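Folding twill napkins so they stand up and stay up
Table & Linens > Folding and pressing

Posted by Sabina Šindelář

Hi all! I've gone and said yes to doing the tables for my cousin's engagement lunch in July, and I'm so excited about it, but I need help with the napkins. I bought a big stack of cotton twill ones in a pink that's somewhere between salmon and rose. They're heavier than anything I've used before and they feel wonderful.

I'd like a simple standing fan, or a loose flared shape that comes up out of a ring or a glass. My trouble is that the top keeps opening too far and then flopping to one side. On thin napkins I just pleat them tight and they behave. With these the pleats puff back open before I've even got to the next one, and the bottom turns into a fat bunch that won't go through the ring.

I've tried ironing every pleat flat. It looks sharp for a minute, then it looks like a paper fan from a party store, and I'd like something softer than that.

So, do I need starch? A different fold? Bigger rings? The ones I have are Sodberg, the plain narrow ones, and I'd hate to give them up because they match the candle holders. I also have a set of short glasses if that's a better way to go. There will be 23 of us, so it has to be something I can do over and over on the morning without losing my mind.

Thank you!!

Katalin Vörös

Oh, I love twill napkins, you're going to have such a pretty table! Please don't give up on them. They take a little getting used to and then you won't want to go back to the thin kind (I have four sets now and I'm not sorry).

First thing: stop pleating. Twill has body, and a pleated fan fights that body the whole way. What you want is a gathered point with one big flap at the top. It uses the thickness to hold the shape for you, and it's much faster.

Second thing: wash them before you do anything else. New twill usually has a finish on it that makes it springy. Two washes is better than one. Dry them on low, take them out while they're a touch damp, and press them flat with plenty of steam. No creases yet, just flat. Press along the straight edges and try not to drag the iron on the diagonal or the square will turn into a diamond on you, and then nothing lines up.

About starch, I'd go light. A mist from arm's length on the wrong side, let it soak in while you do the next one, then press. Too much and you get that party store look you're describing. I use the Humov spray because it's what my grocery store has, but any light one will do the job.

Now the fold. I've made hundreds of these, so forgive me if I go on a bit.

Step 1. Lay the napkin out square, wrong side up, and fold it corner to corner so you have a large triangle. Let the top layer sit a hair short of the bottom one. It looks more relaxed and you won't have to fuss over matching the hems.

Step 2. Turn it so the long folded edge is away from you and the loose corners point at your belly. Run your palm along the fold once. Palm only, no iron! You want a clean line with a bit of roundness left in it.

Step 3. Find the middle of the triangle and pinch the cloth from below, a little way up from the loose corners. Don't line up any pleats. Just gather what comes into your fingers and let it bunch how it wants to. The softer the bunch, the nicer the top opens.

Step 4. Keep hold of the gathered part and let the upper part spread into one wide flap, with a clean slope down the side and a few soft creases toward the corner. Small bulges lower down are good, so leave them alone. If a bump pokes out on one side where the cloth doubles back, that's good too, it gives the flap something to lean on.
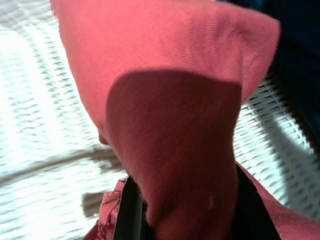 Step 5. Twist the gathered end a quarter turn and feed it through the ring from the top. The twist is what gets a fat bunch through a narrow ring, so you can keep your Sodbergs. Pull from underneath until it's snug, then stop. If you keep pulling, the flap closes up.

Step 6. Set it down and tug the corner of the flap out and slightly down. That little tug is my favorite part, it's where the whole thing suddenly looks like something!

For the flopping: that's nearly always the grip being too low. Move your pinch up a bit and the top gets shorter and stands by itself. Try it on one napkin with three different heights and you'll see right away which one suits your size.

You can do all of them the night before, too. Lay them in a shallow box, flaps all facing one way, with a clean dish towel over the top. Mine have kept overnight just fine. Please post the table when it's done, I want to see that pink with everything on it!

Madunell

Seconding the gathered one. If you use the short glasses then skip the ring and the twist, just drop the end in. It needs more bunch at the bottom than you'd think or it slides around. Fold the tip up once before you drop it in.

Also check for lint before you press. Twill holds on to every speck and on a strong color it shows. I go over mine with a lint roller, both sides. I did 200 for a church supper once and the rolling took longer than the folding, but it was worth it.

Sabina Šindelář

Katalin, I just tried it with one unwashed, straight off the pile, and it already stands better than anything I'd done with the iron! I was gripping way too low. The twist got it through the ring on the second try. First load is in the washer now, and I'll get a lint roller tomorrow. Thank you both so much!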